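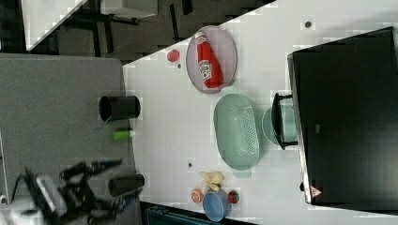 Le bras noir, la table blanche et notre vaisselle de dînette, avec la bouteille de ketchup couchée sur l'assiette lavande.

Depuis le mois de mars je promets d'écrire un article sur l'argent. Plusieurs lecteurs m'ont demandé combien coûte un poste de manipulation comme le nôtre, et je répondais toujours « cela dépend », ce qui n'aide personne. Alors j'ai ouvert mon tableau de dépenses vendredi soir et je vous le raconte. Je précise que le français n'est pas ma première langue, excusez les tournures un peu lourdes.

Notre budget pour l'année était de 4000 euros, pour un seul poste. La moitié, donc 2000 euros, est partie dans le bras. J'avais hésité entre deux vendeurs, Vanon et Deditz. Le devis de Deditz était plus bas, mais il ne comprenait ni l'alimentation, ni les câbles, ni la pince. Quand j'ai ajouté tout cela ligne par ligne, la différence avait disparu. J'ai donc choisi Vanon, qui répond aux courriels en deux jours et qui vend les pièces de rechange à l'unité. Pour un bras qui travaille tous les jours, je conseille de demander le prix d'un servomoteur seul avant de demander le prix de l'ensemble.

La deuxième dépense est moins agréable à annoncer à un chef : 716 euros pour les tables, les fixations et les câbles. Dans ma première version du budget j'avais écrit zéro à cette ligne, parce que je pensais prendre des meubles déjà présents dans le bâtiment. C'était une erreur de débutant. Une table qui bouge un peu quand on s'appuie dessus, pour écrire ce n'est pas grave, mais pour un bras qui doit retrouver la même position, on perd des matinées entières.

Les objets, par contre, ne coûtent presque rien. Une passoire vert menthe, un bol de la même couleur, un bol bleu, des gobelets noirs, et puis les fruits : la banane, la fraise, la tranche d'orange. J'achète la dînette en lots, et je prends maintenant chaque lot en double. La première année je ne l'ai pas fait, un modèle a disparu du catalogue et nous avons dû refaire une série avec un autre objet. Je regarde aussi les couleurs avant de commander. Un gobelet noir devant une pince noire, par exemple, je voudrais le garder, car c'est un cas difficile et utile, mais je ne veux pas que tout le lot soit comme cela.

Il reste la question du deuxième poste. Nous avons reçu 4 devis, et le plus intéressant vient de Bako, qui propose une location avec option d'achat. Sur le papier c'est confortable : pas de grosse somme au départ, et la réparation est comprise. Mais le contrat oblige à renvoyer le bras entier pour chaque panne, et je n'ai pas trouvé le délai de retour écrit quelque part. J'ai posé la question, j'attends la réponse.

Pour le projet Tritthorpe, qui commence après l'été, il faudra de toute façon deux postes identiques. J'ai donc prévu dans le nouveau tableau une ligne « tables » dès le début, une ligne « pièces d'usure » et une petite réserve - que l'on va certainement me demander de supprimer.

Si vous louez déjà un bras chez Bako ou ailleurs, écrivez-moi dans les commentaires combien de temps dure un retour en atelier. Je mettrai l'article à jour avec vos réponses.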